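Sorting and Sharing: notes for the Skellisari evening talk
Slide 6 onwards. Slow down here, last time I galloped.

Good evening again to anyone who slipped in during the tea (there is more in the urn, do help yourselves). We've done the history of the Fiddale toy cupboard, all 78 boxes of it, and now I want to get on to my favourite part, which is plain coloured blocks and what children do with them when we leave them alone for a bit.

Ask the room: if I gave you a handful of blocks, would you sort by colour or by shape? Wait for hands. Don't rush this, people like to change their minds halfway up.

My own feeling, after 7 years of running the Tang sessions, is that a mixed handful is far kinder than a matching set. Give a child a star, a heart, a hexagon and a cylinder in only two colours, and there are already two good ways to begin. Put them out on a wide pale board, where the colours sing a little, and leave plenty of bare wood at the front for moving things into.
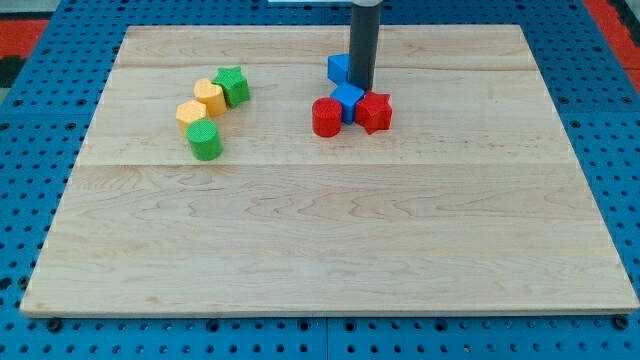 Point out the two groups. The green star and the green cylinder sit at either end of theirs, with the heart and the hexagon between, both a lovely yellowy orange. Then over to the blue cube and the red cylinder in the other group.

Somebody at the Istoteck talk said that her grandson never sorts at all, he only makes queues, and she wondered whether she ought to steer him towards piles. I said I'd let him queue! A queue has a first and a last and a next-to, and that is a great deal of thinking for a small person on a rug.

(If time, the story about the cylinder under the piano. If not, straight on to storage.)

Storage: shallow trays, no lids, low shelf. Hand round the sample tray now and remember to ask for it back before the raffle.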